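Speaker notes — "The cable that dropped an arm"
Skamside workshop evening, 3/17/19
Walter Puma

Slide 1. Title
Say hello, thank Skamside for the room. Questions are fine at any time. The talk runs 20 minutes if I don't wander.

Slide 2. What happened
Start with the fault and leave the background for later. In December one of our two bench arms lost power in the middle of a run and folded down onto the table. No one was hurt. The other arm was still moving and kept going for 8 seconds before the operator hit the stop. Give people a moment with that number, it's the one that matters.

Damage: one cracked gripper finger and a bent bracket. We straightened the bracket and then replaced it anyway.

Slide 3. The bench
Two arms share the bench and work towards the middle. Neither arm has brakes on the joints. When the motors lose power they go limp and the arm comes down under its own weight. Most people here will know this, but ask for a show of hands.

The control software is Flasico. It logs motor current, position and any dropped messages for each arm. At the time it did not pass a fault on one arm over to the other. They were two separate programs that happened to run on the same computer.

Slide 4. Reading the log
The run was 2,279 cycles old when it stopped. Show the plot. The current looks normal right up to the end, then the shoulder motor drops out, then everything below it on the same line. No overload, no heat warning.

Point out the small gaps earlier in the trace. Flasico had recorded dropped messages through the whole last hour and we had the warning level set too high to see them. That was my setting. I'd turned it up in the first week to stop the beeping.

Slide 5. Where the cable goes
Talk about strain here. A cable on an arm needs slack where the joint turns and none where it doesn't. Wherever it's tied down, the bending all happens at the next free bit. Trace it from the top joint down to the base and let people look before going on.
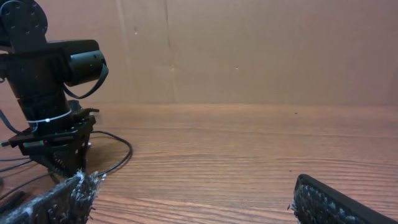

Marta asked at the practice run why we hadn't used a proper cable chain from the start, and said a zip tie was always going to be the weak point on anything that moves all day. My reply was that a chain adds weight to a small arm and we didn't want to lose the payload. She wasn't convinced. Repeat her question if it doesn't come up, because I think she was half right.

Slide 6. The cause
The fault was a wire broken inside its jacket, close to where the cable was tied. From outside it looked fine. We found it by wiggling the cable with a meter on both ends — not clever, but it took ten minutes after two days of blaming the power supply.

The tie had been pulled tight enough to leave a groove. Pass the old piece of cable around now. Get it back afterwards.

Slide 7. What we changed
Ties go on loose enough to slide a fingernail under, and never right beside a joint.
Cables get swapped every 2,000 cycles, whether they look worn or not. That's a guess based on one failure, so say so.
Dropped messages now show on the screen at the first one.
A fault on either arm stops both. Dierckx wrote that part in an afternoon, and we should've asked for it a year earlier.
The stop button moved to the operator's side of the bench.

Slide 8. What we haven't fixed
The arms still fall when the power goes. Sudard quoted us for a brake on the shoulder joint and it costs more than we can spend this year. For now hands stay out from under the arms whenever the power is on, and there's a foam block to park them on at the end of the day.

If someone asks about springs or a counterweight: we tried a spring, it made the slow moves jerky, and we took it off. Happy to show the bracket.

Slide 9. Questions
Leave the log plot up. The cable tester is on the side table for anyone who wants a go.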